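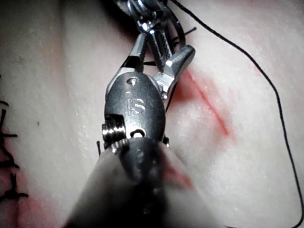 The second throw is where most people lose the thread, according to one reader who wrote in after our March piece on stitching practice. It slides, they pull harder, and the first loop opens up again. The answer from most teaching rooms is to slow down and leave a shorter tail.

Practice pads have become an ordinary part of learning to suture. The skills room at Kikance keeps a stack of them on a shelf by the door, pale and slightly rough to the touch, and logged 178 hours of bench time on them last year. A new pad lasts a beginner two sessions. After that the edges of the cut start to tear and the needle holes run into each other.

Pads from Dursun are the firmer of the two makes in the room. They hold a stitch well but punish a blunt needle. Those from Sulico are softer and closer to skin, and the thread pulls through if the bite is too shallow – five millimetres from the edge is the usual advice.

Thread matters as well. Black is the easiest to follow against a light pad, and most learners start with it. Cut it short, because a long strand catches on everything. With metal graspers the rule is to take hold near the end and never grip the part that will stay in the stitch, as serrated jaws can fray it.

Tying with instruments feels slow at first. Wrap, reach through, take the tail, pull flat. Then the same again in the other direction. If the knot sits crooked, it was pulled up instead of across. 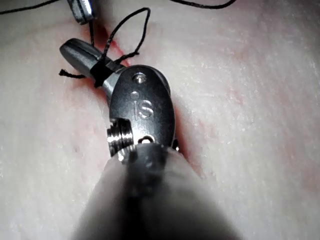

A red-stained cut in a practice pad, with the grasper at work over it.

Used pads at Kikance go into a box for first-timers, who use the backs for needle practice.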